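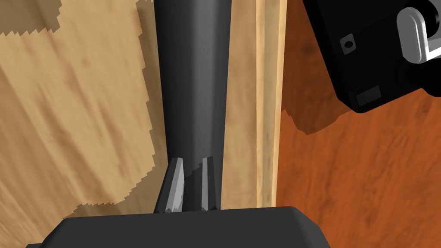 Recoating the Top of a Low Wood Cabinet with Hardwax Oil

Wundo Workshop Notes
Last revised 1/2/21

Applies to solid wood and thick veneer tops with an oil or wax-oil finish. Lacquered and painted tops need a different procedure and are not covered. The quantities below were worked out on a Sirkby low cabinet with a top of 1,636 square inches. Scale them to your own surface.

Identify the existing finish

Put a drop of water on a clean, inconspicuous spot near the back edge. On a worn oil finish the drop flattens and darkens the wood within a few minutes. On lacquer it stays beaded indefinitely. If the result is unclear, rub the same spot with a cotton swab dipped in denatured alcohol. Shellac softens and turns sticky. Cured oil does not.

Check the veneer thickness before going further. Pull a drawer or open a door and look at the underside of the top where it meets the side panel. If you can see a separate face layer thinner than a playing card, skip the medium grit entirely and use only the fine pad.

Materials

Hardwax oil, clear or natural. We use Ondow Natural Matte.
Sanding block with a flat, firm face
Medium and fine sanding sheets
Fine non-abrasive white pad
Lint-free cotton cloths
Mineral spirits
Vacuum with a brush head
Masking tape
Nitrile gloves
Metal can with a lid, half full of water

Read the label on the oil. Products marked "one coat" contain a hardener and have a short working time once mixed. The schedule on this page is for the single-component type.

Prepare the surface

1. Clear the cabinet and remove the drawers. Tape the top edge of each side panel.

2. Wipe the top with mineral spirits and a clean cloth. Change the cloth when it picks up color. Old silicone polish is the usual cause of fisheyes in the new coat and may need a second pass.

3. Let the surface dry completely. Solvent left in open grain will thin the oil unevenly.

4. Sand with the medium sheet, moving with the grain in overlapping strokes. Keep the block flat as it passes the front edge – tipping it there rounds the corner and cuts through veneer quickly.

5. Vacuum, then repeat with the fine sheet until the sheen is even from end to end. Check it with a lamp held low at one side.

6. Vacuum again. Do not use a tack cloth. Some leave a residue that resists oil. 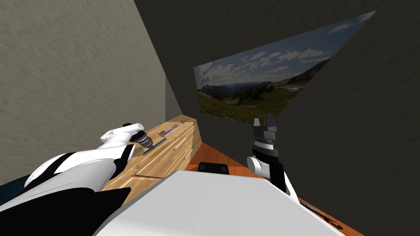 Long, low cabinet with a pale honey-colored grain finish.

Dark rings from plant pots or glasses usually go deeper than the finish. Oxalic acid wood bleach will lighten most of them, but it has to be applied to the whole top, rinsed, and left to dry overnight. Spot treatment leaves a pale patch that is harder to hide than the ring.

Apply the oil

Room temperature should be 70 degrees or a little above, with a window open. In November and later, when the heat is on, move the cabinet away from any radiator. Uneven warmth makes one end set before the other.

Stir the can from the bottom. The matting agent settles, and an unstirred can gives a glossy first coat and a chalky last one. Do not shake it.

Pour a small amount onto the pad, not onto the wood. Work it across the grain first, then finish with long strokes along it. The film should be thin enough that the grain stays clearly visible and no liquid moves when the pad is lifted. Cover the full length before stopping. A lap mark in the middle of a long top will show from across the room.

Wait 10 to 15 minutes, then remove the excess with a dry cloth. Anything that still feels wet to a gloved finger has to come off.

Leave overnight. Apply a second coat in the same way. Two coats are enough for a cabinet that holds books or a lamp. A top used for serving food can take a third, provided the second has no tacky areas.

Dispose of the cloths

Oil-soaked cloths can ignite on their own as they cure. Put them in the metal can under water as you finish with each one, close the lid, and follow local rules for disposal. Do not leave them bunched up on a bench or in a trash bag.

Curing

Light objects may go back after two days. Keep water, hot dishes and rubber feet off the top for at least two weeks. Rubber can bond to a soft film – set felt pads under speakers and similar equipment.

Common faults

Sticky after two days: too much oil left on. Rub with mineral spirits and the white pad, wipe dry, and wait another day.

Dull patches: the wood absorbed more there. Apply one thin coat to the entire top.

Gritty feel: dust in the film. Let it harden, rub lightly with the fine pad along the grain, and vacuum.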